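Suture practice on tissue: project report
Halima Amadi

Our group compared two kinds of thread for closing short cuts. Each of us had three weeks of bench time in December and a budget of 40 pounds. Most of that went on needles.

Knots were tied by hand and pulled on a spring scale until they slipped. The braided thread held better on wet days in the lab, when our gloves were damp.
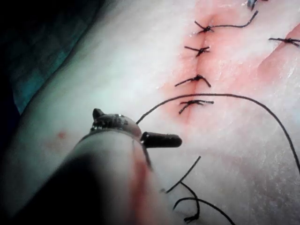
Results
Interrupted stitches took nearly 4 minutes per cut. The running stitch was quicker, but one loose end undid the whole row.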